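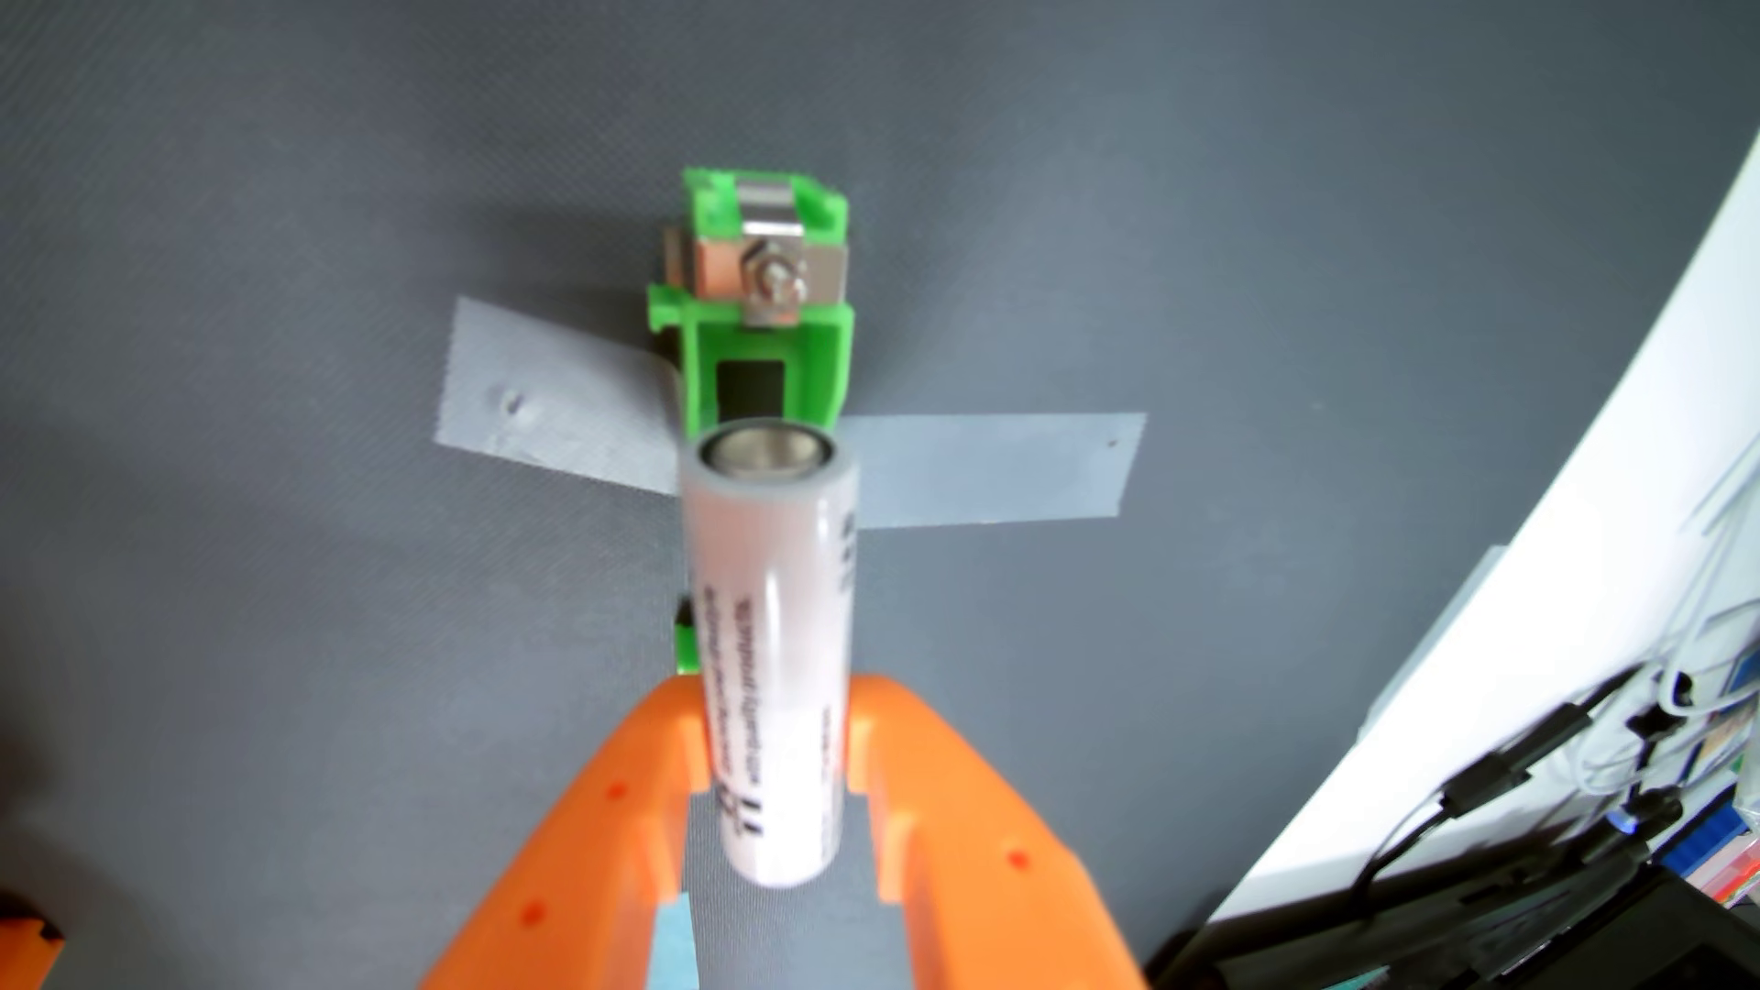 Progress report, Jarkley teaching project, for Bredico, 2023-09-02

The battery task is moving along and I'm pretty happy with it! We set out to collect 200 hand-guided demos, where I steer the arm from the next desk and the software records everything I do. Most of my steering goes into the approach, so I practice holding the battery upright between the orange fingers and lining it up with the green holder before I commit. We taped the holder down on both sides, and I've stopped chasing it across the cloth.

I still throw out any run where I dither for more than 10 seconds, and that was a lot of them early on.
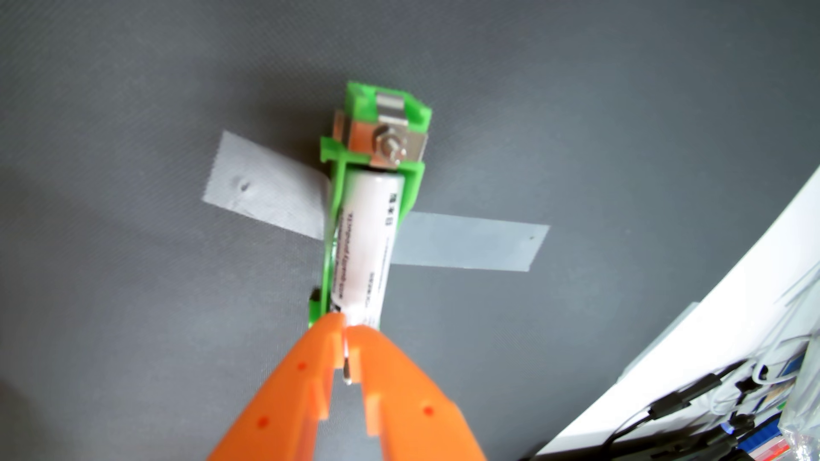 Seating is the slower half and I'd like to spend the next stretch there. You have to work in close at the lower end of the battery, with both fingertips right against it, and my wrist gets tired after 5 good ones in a row. The metal plate and nut at the far end are my landmark for keeping things straight - I watch those more than the battery.

Still to do: 4 more sessions, then a first training run in December. The Drummond controller is fine, no extra money needed for it.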